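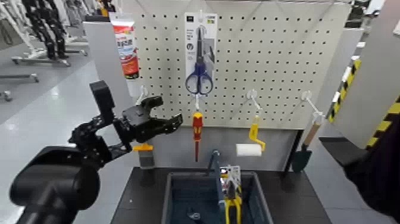 Station check, tool return to pegboard
Site: Moneo workshop, cell 10
Date: 2021-06-04
Inspector: Marlene Fraser
Operator: Waldemar Ziółkowski

1. Emergency stop reachable from operator position. PASS
Comment: Button moved to the left post after the last check. Label still missing.

2. Arm speed limited for shared work area. PASS
Comment: Limit set at 400 mm/s. Confirmed on the controller.

3. Pegboard fixed to its support. PASS

4. Hooks seated, no play. FAIL
Comment: One hook turns under side load. The gripper can find a hook hole but does not notice when the hook has rotated. Replace before next run.

5. Hanging items within payload. PASS
Comment: Paint roller is within payload but swings on release. Allow it to settle before the next move.

6. Sharp items covered or packaged. PASS
Comment: Scissors to stay on their retail card. Loose blades are not approved for this task.

7. Bin secured to tabletop. N/A
Comment: Bin is free-standing by design. W.Z. reports it shifts when pliers are pulled out at an angle. Request non-slip mat.

8. Task can run without a person within reach. FAIL
Comment: Logged 37 stops needing a hand reset. Hanging a screwdriver is reliable. Picking one tool out of a mixed bin is not. Not ready for unattended shop use.

Open items: 4, 7, 8. Recheck by E. Bustamante, form 713.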